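Ulham's office power savings look thin on paper

The city of Ulham says a plan to cut the electricity its office workers waste at night and on weekends has already saved $883. The number was released on 23rd May, a Sunday, in a two-page summary on the city website with no press notice, and it has been repeated in the city newsletter and in a budget note since then. It deserves a closer look than it has been given.

The plan is simple enough. Under a deal with Flukulden, a supplier of electrical goods, the city bought 500 power strips sold under the name Drovon. A Drovon strip has one outlet that is always on and several that shut down when the main device on the strip has been idle for a while. The monitor goes, the phone charger goes, the desk lamp goes. In the morning the worker wakes the main device and the rest comes back on.

So far 256 of the strips have been put in, all of them in the Bergeron Building, where the city keeps its permit, water billing and parks offices. The rest are in storage. The summary gives no date for using them and doesn't say which building is next.

What it does say is that electricity use in the Bergeron Building was lower in the two months after the strips went in than it had been in the two months the city picked for comparison, and that the difference came to $883 on the bill. The months picked for comparison began in November.

That choice is hard to defend. The Bergeron Building is heated by gas, but the fans that push the warm air around run on electricity, and so do the small space heaters that half of Ulham seems to know about. The lights are on longer in November than they are in spring. Take any office block in this part of the country, do nothing to it at all, and it will use less power in mild weather with long evenings. The summary has a footnote saying the figures were "adjusted for seasonal conditions." It doesn't say how, or by whom, and when we asked for the worksheet we were told it was part of a file held by Flukulden.

So the company that sold the strips also worked out how well the strips did. That may be normal in this line of business. It is still a strange thing to leave out of a public summary, and we only learned it by asking.

Suppose the number is right, though. Split across the 256 desks with a strip, $883 is $3.45 per desk over two months, or a little over $1.70 per desk per month. The city won't say what it paid for each strip. It calls the price "commercially sensitive" and says the purchase fell under the limit for open bidding. Without the price there is no way to tell how long the strips need to last before they pay for themselves. The summary says they will do so "within their expected life" and then doesn't give the expected life. Flukulden's own product sheet gives a warranty of two years.

There is also labor. City electricians put the strips in on regular hours, according to the summary, and so the work is listed as having no cost. Those hours came out of something else. The work order backlog for city buildings, posted on the same website, got longer over the same stretch, and the leak over the side entrance at the Bergeron Building is still on it.

None of this means the idea is foolish. Equipment left on standby does use power, and an office full of it uses more than most people would guess. But how much depends a great deal on what is on the desks. An old screen with a bad standby mode can draw real power all night. A newer one may draw so little that a strip to cut it off uses a good share of what it saves, as the strip has to stay awake too. The city replaced a large part of its desk equipment not long before the strips were ordered. If the waste was being measured against the old equipment, the waste may already have been gone when the first strip was plugged in.

We asked whether anyone had put a plug-in meter on a sample of desks before and after. That would be cheap, and a library in the next county lends such meters out for free. The answer was that the whole-building bill was "the more reliable measure." It is reliable for the whole building. For the contents of a desk it is close to useless, with elevators, ventilation and a basement server room on the same meter.

The server room may matter more than anything else here. Some of what it held was moved out over the winter, to judge from a separate notice about phone outages. A few racks of machines running day and night could account for $883 over two months without any help from a power strip. The summary doesn't mention the move.

Staff in the building gave us mixed accounts. One office reported no trouble at all. Another had gone back to using the wall outlets after screens shut down in the middle of long phone calls, when the computers had been sitting untouched. In a third, the strips were in place under the desks with very little plugged into them. The summary counts all of these as desks "served," and it is not clear that anyone has been back to check.

There was a cheaper option. The city could have changed the sleep settings on its computers from a central office, which takes an afternoon and costs nothing to buy, and sent around a note asking people to turn off what they don't need. A plan to do more or less that was on the agenda last November and was put off with no recorded discussion. The Drovon purchase came up at the following meeting and passed in a few minutes, between a sidewalk repair and a liquor license.

The city now says a second report will follow once the strips have been in use for a full year. It has not agreed to publish the price, the seasonal adjustment or the hours spent by its electricians. It has also not said who will write the report. If it is Flukulden again, readers may want to treat it as they would any other sales material.

Meanwhile the number has taken on a life of its own. The budget note multiplies $883 out to a full year and then doubles it to cover the strips still in storage, which assumes that the savings are real, that they hold through the summer with the air conditioning running, and that the unused strips will go somewhere just as good. Those are large assumptions to rest on two mild months. The budget vote is due before the summer break, and the yearly figure is already listed as money in hand.

A power adapter with its cable plugged in, first, and then two views of a monitor on a gray stand. 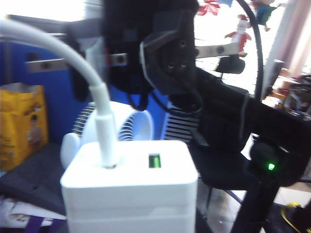
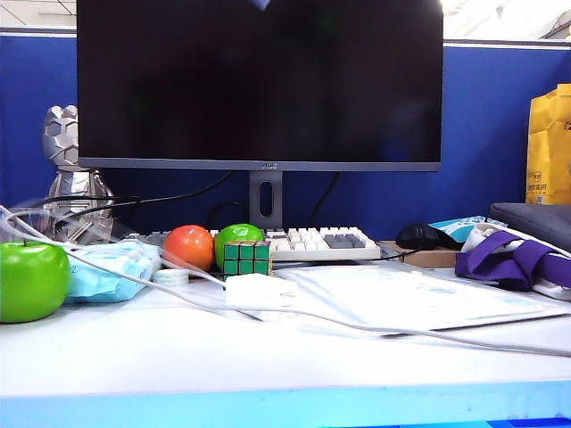
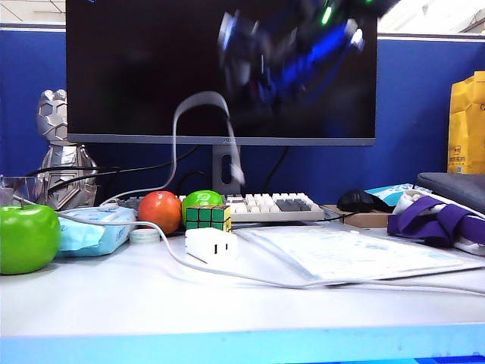 One reader wrote in after our first short notice on the purchase to say we were being too hard on the city. The strips were a small buy, the letter said, and even a poor saving was better than the years in which Ulham had done nothing about its power bill. The same letter went on to ask why the high school, with its old lighting and its gym lit up until late most evenings, had not been looked at first. The city says the school district pays its own electric bill and would have to make its own arrangements with Flukulden.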